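I came out of the Runville Playhouse grinning like a kid, and I've been pestering people ever since to go see a musical with no stars, no helicopter and a band of 3. Small-scale musicals are having a wonderful year, and I think they deserve the attention we usually save for the big tours!

The one that got me was *Marikar*, Kamrul Sarkar's show about two sisters running a ferry. The house holds 209 people. From row F I could hear the clarinet player breathe in before the big duet, and when Anwara Abeysekara dropped to almost nothing on the last verse, the whole room leaned forward with her. I've sat in a 700-seat hall for that kind of song and gotten it through a speaker over my left ear (nicely mixed, sure, but still a speaker).
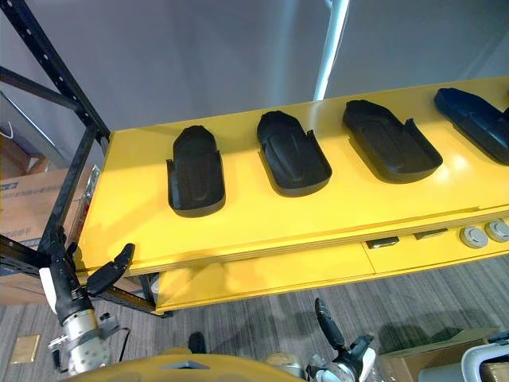 Small shows also get to be braver about design. With a tiny budget, one strong color can carry a whole act, and audiences are so much quicker to go along with it than producers think. Give me black on bright yellow, as plain as those four trays on the long tabletop, and I'll remember it longer than any painted palace. *Marikar* did its river with one blue cloth and a lamp, and I'd have sworn I felt the boat rock.

Then there's the running time. Ninety-one minutes, no intermission! The story never had to stop and warm itself up again, and every song had a job to do. I love a long evening at the theater, but plenty of two-act shows have a terrific one-act show hiding inside them.

So please, if a little company near you is trying out something new, buy the ticket before you've heard the score. Sarkar's next piece, *Zorumik*, opens in May, and I already want my seat in row F back.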